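Section 4. Storing Spare Parts and Loose Components

4.1 Before you start

The Gistley bench cabinet ships with the shelves removed. Complete Section 3 (leveling and wall anchoring) before placing anything inside. Do not load the upper shelf until both anchor screws are tight.

Maximum load per shelf is 50 pounds. Spread the load evenly from left to right.

4.2 Setting up the shelves

1. Insert four shelf pins at the same height, two on each side.
2. Lower the shelf onto the rear pins first, then the front pins.
3. Press down on each corner. The shelf must not rock.
4. Leave at least 8 inches between shelves if you plan to store lidded cases.
5. Fit the Güler drawer liner, cut to size, with the ribbed side facing up.

CAUTION: Do not use the liner near a soldering iron or heat gun. The liner softens at high temperatures and gives off fumes.

4.3 Sorting and labeling

1. Empty all mixed containers onto a clean tray with a raised rim.
2. Separate electronic parts from hardware such as screws, fittings and washers.
3. Discharge capacitors before storing them. Follow the component maker's instructions.
4. Place static-sensitive boards in shielding bags. A plain plastic case does not protect against static discharge.
5. Print one label per container. The label sheet supplied with the cabinet holds 100 labels.
6. Enter the shelf and container number in the parts log (Appendix B).

NOTE: Labels must be applied to a dry surface at room temperature. Allow more than 50 minutes before wiping the label with a damp cloth.

4.4 Trays and cases

Open trays are for parts in current use. Cases with lids are for parts kept on the shelf. Do not stack open trays. Cases may be stacked two high if the lids close fully.
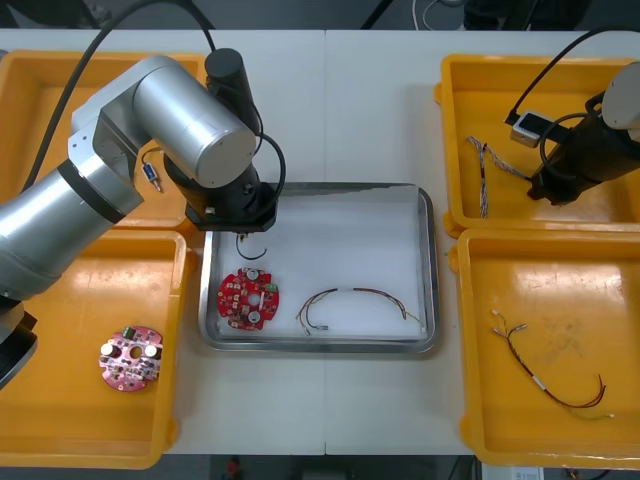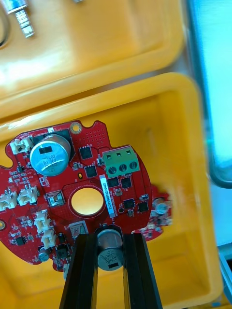 Clurimura inserts fit the standard case only. To install an insert, remove the paper backing, align the notch with the hinge side and press until the insert sits flat. Cladirwood dividers are cut for the deep drawer and cannot be trimmed.

4.5 Monthly check

1. Confirm that all shelf pins are fully seated.
2. Remove dust from trays with a dry brush. Do not use compressed air inside the cabinet.
3. Replace any case with a cracked hinge.
4. Compare the contents of one shelf with the parts log and correct the entries.

If a shelf sags or a pin hole is enlarged, unload the cabinet and see Section 6, Replacement Parts.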